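Editz photo tracker review: is it worth it for a small sports site?

I run the photo side of a little volleyball and track site, and our pictures get lifted all the time. So when Yufang Dai told me she'd been using Editz to hunt down copies, I signed up that same evening (in March, right before playoffs, great timing as always).

Setup was easy. I pointed it at our archive and it pulled in 345 photos while I made dinner.
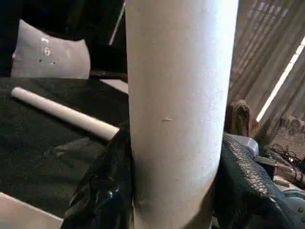 By morning it had flagged 66 possible matches! A bunch were our own reposts, which got old fast, but you can whitelist a site in two clicks and I wish I'd spotted that button sooner.

The takedown letter builder is my favorite part. It's polite, it's short, and it fills in the links for you. 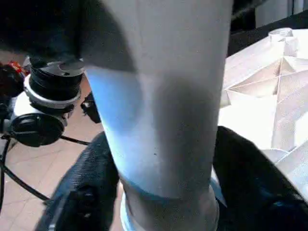
Ginddale Sports Media Club | Reviews

What I don't love is the search for cropped pictures. Chunhua Ding's finish line shot was on a blog with the credit sliced off, and Editz missed it completely.

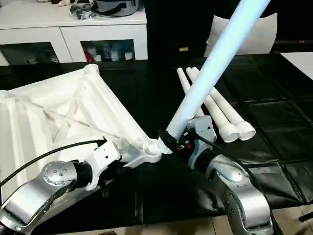 Support did write back the next day, and they were nice about it, but the fix was "upload the crop yourself." Hmm. I'm still keeping my subscription through the summer season. Four stars from me.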